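Kilora Household Notes
Tabletops: which tips are worth your time

Every July the same advice comes round again. Rub the table with half a lemon. Rub it with a walnut. Feed it with olive oil, as though it were hungry. I have tried most of these on pale tables, mine and other people's, and I remain unconvinced by nearly all of them.

Start by finding out what the top is made of. Plenty of pale tables have a wood grain you can see and no bare wood you can get at. It may be veneer under lacquer, or it may be a printed pattern under a hard clear layer. Look at the edge and the underside. If the grain on top doesn't carry on round the edge, you are dealing with a thin surface, and oil will sit on it until your sleeve takes it off again.

Then there are the sprays. Decha Saithong lent me a bottle of Grelter, which promises to "revive" any table. I did one half with Grelter and the other with warm water and a drop of washing-up liquid, then dried both. By evening I couldn't tell which half was which, and neither could he. The bottle costs 600 rupees. The washing-up liquid was already by the sink.

Check your work from low down, with the light coming across the top. Standing over a table and looking straight at it shows you very little, as pale grain is good at hiding smears. 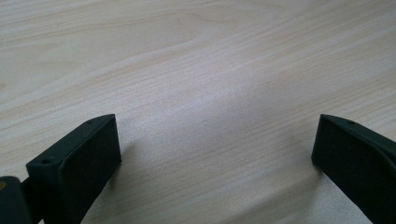
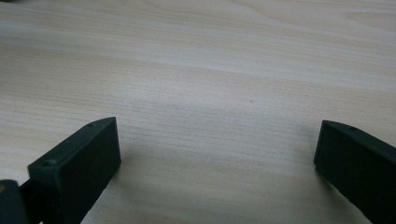
Pale grain on a tabletop, with the light lying softly over it.

Can I use a melamine sponge on a pale wood-effect table?
Keep it for a single stubborn mark, and only after a damp cloth has failed. It is a very fine abrasive, so it will dull a shiny finish and can leave a patch that catches the light differently from the rest. Try it on the underside of the edge first.

For small dried specks, lay a warm damp cloth over the spot for a few minutes and wipe. If it is still there, use the edge of an old plastic card held nearly flat. I wouldn't use a knife, whatever your uncle does.

White rings are another matter. Mayonnaise is the usual suggestion. Chaminda Begum swears by it and left hers on for 145 minutes, which seems a long time to have mayonnaise on the furniture. The ring did fade. So did one of mine that I left alone, so I can't give the mayonnaise much credit.

Rakena wipes come in a tub of 88 and dry out well before you reach the bottom. An old cotton T-shirt cut into squares does the same work and goes in the wash.

Wax I would leave off sealed tops altogether. It builds up, goes cloudy and holds on to crumbs. If someone has already waxed yours, mild soapy water, changed often, will shift most of it over a couple of goes. Dry the joins well afterwards.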